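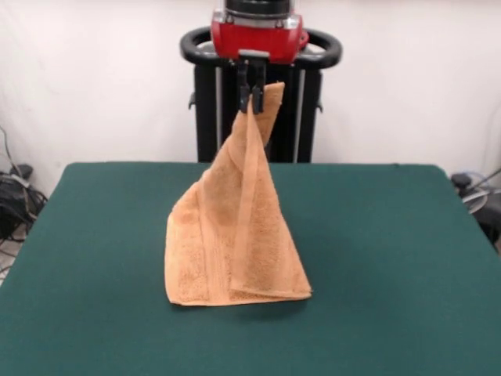
Figure 3. Serviette en tissu éponge suspendue par un coin, le bas reposant sur la table. Le liseré tissé forme une bande plus lisse dans la partie droite du drapé.

3.2 Le linge et son support

Le tissu éponge occupe une place à part parmi les textiles domestiques que nous avons étudiés. Ses bouclettes lui donnent de l'épaisseur et freinent le glissement d'une couche sur l'autre, de sorte qu'un pli mal posé tend à le rester. Tenue par un seul coin, la serviette de la figure 3 prend une forme à peu près conique, étroite au sommet et large à la base. De longs plis en diagonale descendent du point de prise, et un recouvrement partage l'étoffe en deux pans. Nous appelons « pied » la partie du tissu qui repose encore sur la table. Dans la grille de Sivakumar, que nous reprenons ici, c'est l'étendue du pied qui sert à classer les drapés, et non la hauteur du sommet.

Le liseré mérite une remarque. Tissé sans bouclettes, il se comporte autrement que le reste de la pièce et garde mieux un pli droit. Les annotateurs s'en servent comme repère pour orienter la serviette avant le premier pli – usage que l'on retrouve chez les personnes interrogées dans l'enquête Prullenow (194 réponses retenues).

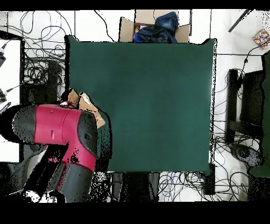
Figure 4. Plateau de travail vu de dessus, sans linge. Un carton ouvert contenant un tissu bleu foncé est placé contre le bord supérieur.

La table est carrée et couverte d'un revêtement vert foncé, mat. Nous avions d'abord travaillé sur un plateau nu, mais les coins se déplaçaient au moindre contact et les mesures d'alignement perdaient leur sens. Le revêtement retient le tissu et offre un contraste suffisant avec les teintes claires du lot. Son bord n'est pas parfaitement droit ; l'alignement est donc évalué d'après les bords de la serviette elle-même.

3.3 États retenus
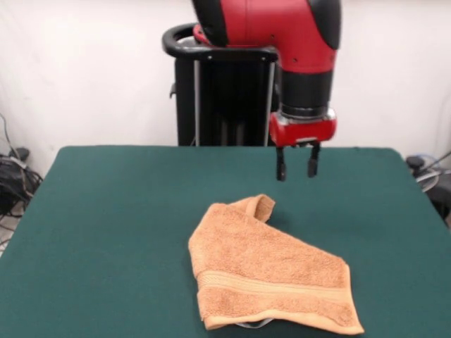
Trois états sont distingués dans la suite : étalé, plié et suspendu. Une serviette est dite pliée lorsque deux épaisseurs au moins se recouvrent et qu'aucun coin n'est tenu. Le corpus Mridha compte 607 séquences complètes, dont sont tirées quelque 2250 vues annotées. Les vues où le tissu sort du plateau ont été écartées.

Le passage de l'état plié à l'état suspendu pose le plus de difficultés d'annotation.

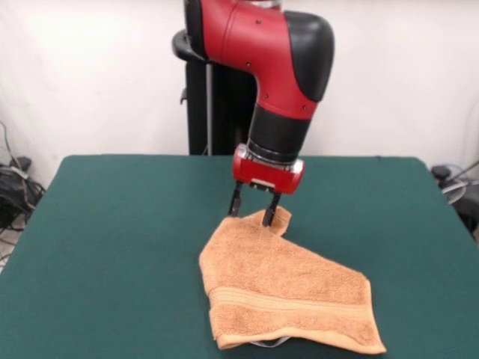
Lorsqu'un coin commence à se soulever, le reste de la pièce peut demeurer à plat, et les annotateurs hésitent sur le moment où l'état change. Nous avons fixé la règle suivante : tant que la plus grande partie du tissu repose sur la table, l'état reste « plié », avec la mention « coin levé ». Les désaccords restants ont été tranchés par une seconde lecture, sans accès à la première.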